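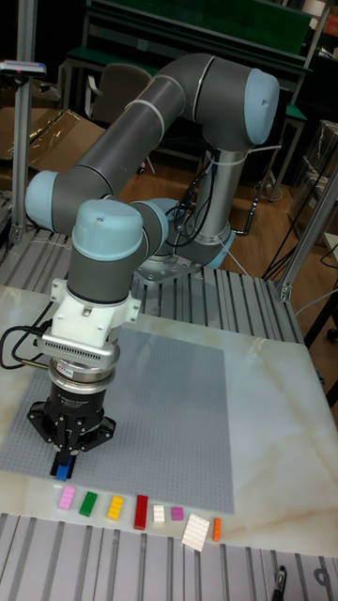

Robots before lunch

February, gone eleven at night, feet up at last

Well, I went! I nearly didn't, what with the rain and the bus being one of those that pretends not to see you, but I got to the Hivex open day at twenty to ten and there was still a queue for the coats. They gave me a sticker with my name spelt wrong and a tote bag with a pen in it (the pen is quite good, I'm using it now).

Rania Hattar took our group round. I'd pictured somebody in a white coat and she was in walking boots and a big green jumper, and she talked so fast that the man beside me gave up on his notes. She started us off with the dull bit, a corridor with framed certificates and a long story about how Hivex and Stuvari used to share the building and fell out over the loading bay. I rather enjoyed that, to be fair. Then through the double doors and there was the arm.

I'd expected it to be bigger, or orange. It's grey with these pale blue caps on most of the joints, like the lids on milk bottles, and it stands on its own metal base and reaches over a table that has a marble pattern on top, very much like Mum's old kitchen. And what was it doing? Lego! It had a little blue brick in its two fingers and was holding it just over the edge of a big grey baseplate, and the rest of the bricks were lined up along the front of the table, pink, green, yellow, a long red one and so on, all with gaps between them like sweets in a posh shop. I had to stop myself from straightening the white plate, which was at an angle.

Rania said Lego is much meaner than it looks. The studs have to line up almost perfectly and then you have to push, and pushing is where it all goes wrong, because a person feels the click and eases off without thinking about it. She said they'd logged 1,486 placements since they began on this task and want to get to 3,000 before the summer. I asked how many of those went in first time and she laughed and said it depended which month I was asking about. Fair enough.

Pirmin Mösli, who writes the software, was at the screen in the corner and hardly looked up until a boy of nine or ten asked whether the robot knew what colour blue was. That woke him up. He came over and crouched down and they had a proper conversation, five minutes at least, while the rest of us shuffled about and tried to hear. The boy wanted to know if it could build a castle. Pirmin said a wall, perhaps, by next year. I thought that was a nice honest answer, and the boy looked disgusted.

What I liked best was how slow it was. I'd got it into my head that they whizz about, and some do, but this one came down to the board as if it was putting a baby in a cot. I'd have stood there all morning. We got around 30 minutes and then the next lot came in behind us.

Tea afterwards in the canteen, with a plate of those dry Guzmán biscuits, and a talk on the Drondico project that I'm afraid went straight past me. Something about sorting parcels – I had wet socks and was thinking about the bus.

Must look in the loft for the old Lego tub. I think it went up there with the Christmas things, unless I gave it to the school. And ring the surgery about Thomas's ears, second day running I've forgotten.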